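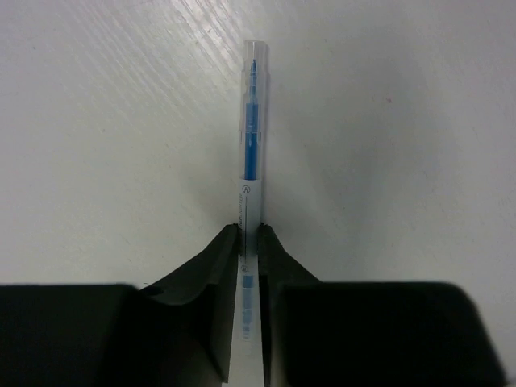
2.3 Dietary assessment

Home Articles Authors Search

Adults at the Pakamstead site kept a salt diary for 11 days in November. Discretionary salt was weighed at each main meal — cooking salt was recorded separately.
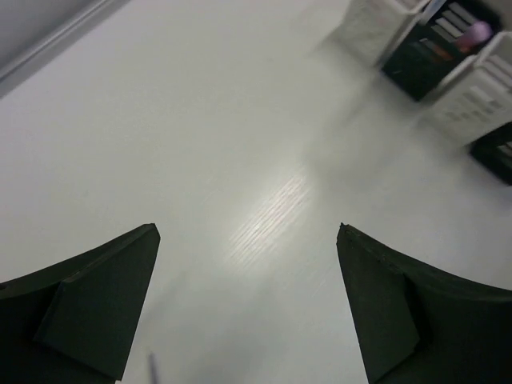

Entries with fewer than 2 meals a day were excluded, following Kurek. 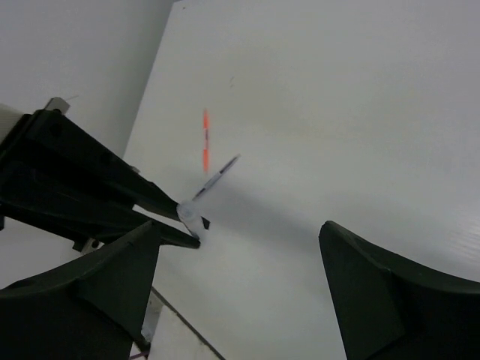
3 min read

Sodium intake was estimated from the Netow food tables.
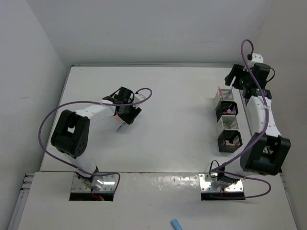
Figure 2. Workspace with two arms and a rack of four wire compartments.

2.4 Urine collection

Samples were stored at −20 °C.

Contact: Edmund Baran | © Flalance | Back to top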